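Workshop tips: looking after a two-armed cell

Posted March 12, 2018

These are the habits we've settled on at Sululero for keeping our two-handed bench cell running. Most of them take a few minutes.

Power down at the wall before you touch a cable. The stop button holds the arms but leaves the hands live, and a finger that closes on you hurts.

Wipe the finger shells with a barely damp cotton cloth. Keep spray cleaners away from the joints. For grit between the segments, use a soft paintbrush and work toward the tip.

Check the small screws in the thumb plates every 200 hours. Snug is enough. We stripped one in January by leaning on the driver and waited a long while for the Senberg spare.

Cables need slack at the wrist. Turn the wrist slowly through its full travel by hand control and watch the loops. If one goes tight or rubs on a link, undo the tie and start again. Don't tape over a connector to stop it wiggling. Reseat it.

Leave the tabletop clear except for the part you're testing with. Something round and matte is good for a first grip, and a dark colour doesn't matter.

Set grip force at 70 per cent for the first run after any repair. Once the fingers close evenly, go up to 95. The Yazdani controller goes back to its own default after a restart, so read the number off the screen every time.

Write down what you changed, even if it was one screw. Our logbook lives in the drawer with the hex keys, and the page for each hand is kept separate, left hand at the front.
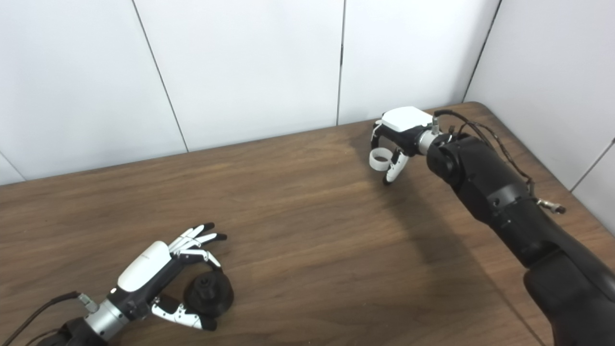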